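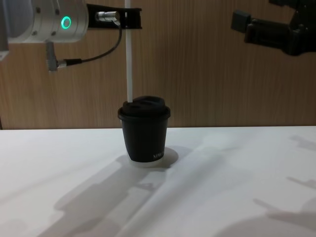

Viera Machala asked at the first Narna build night why the straw should be the hard part, when the cup is so much heavier. Her objection shaped the trials below. A paper cup gives a little under the fingers and forgives a poor approach. A straw has to be held upright and brought down over a small opening, and any error in the wrist shows at its tip.

4.2 Cup and straw trials

The bench at Erkby is a shared one, so both arms were set up again at the start of each session and the joint offsets checked by hand. We logged 898 attempts, of which 835 were kept for analysis. The others were dropped after a cable worked free at the left wrist.
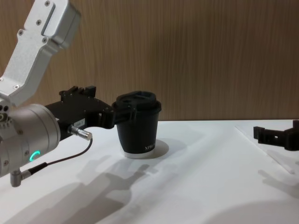
Grip force was kept the same throughout. We closed the fingers just under the lid, where the cup is stiffest, and left the second arm parked unless the task called for it. Stoica wrote the first version of the release routine in January and we have changed only its speed.

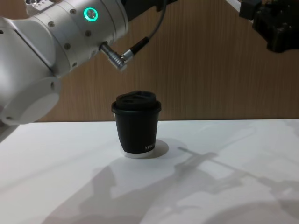

Figure 3. Lidded cup upright on the table, clear of both arms.

Failures at release are treated separately in Section 4.3.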